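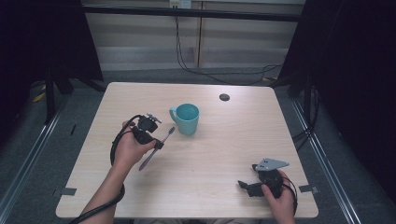 Grurora 3 adds clock alignment for two-handed recordings

Posted January 7, 2023

Imton has released version 3 of Grurora, its software for turning hand-held gripper recordings into training data for manipulation policies. The main change is in how the left and right streams are aligned when an operator works with both hands.

Earlier versions matched the two streams by arrival time at the host computer. Under load, one side could lag the other by several video frames, and the error drifted over a long session. Version 3 stamps each frame at the device, estimates the clock offset at the start of every episode and resamples both finger-width signals to 100 Hz. Episodes with a residual offset above 2 milliseconds are flagged and left out of the default export.

The release was tested at the company's Prundton lab on a set of 200 tabletop episodes using mugs and cutlery. Imton has not published policy success rates for the set and says the work was limited to timing and pose quality. 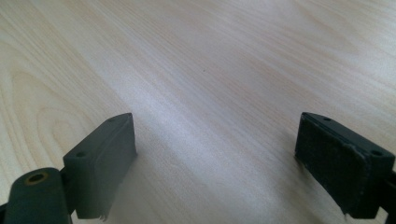
PERCEPTION

Pose tracking from the gripper camera has also been reworked. A tabletop seen at close range offers few corners to track, and glare on a finished surface can wash out the wood grain that remains. The previous tracker often lost its position in such views and rejoined the map with a visible jump.

The new version masks the gripper fingers, lowers the weight of overexposed areas and leans on the inertial sensor until enough features return. Gaps bridged this way are labelled in the log, so users can filter them out before training. The mask is generated from a short calibration clip and should be redone whenever fingertips or pads are replaced.

Existing recordings can be reprocessed if the raw inertial data was kept. The file format is unchanged, but the planner plug-in for Garba needs to be updated before it will read the new labels. Support for the previous version ends in July.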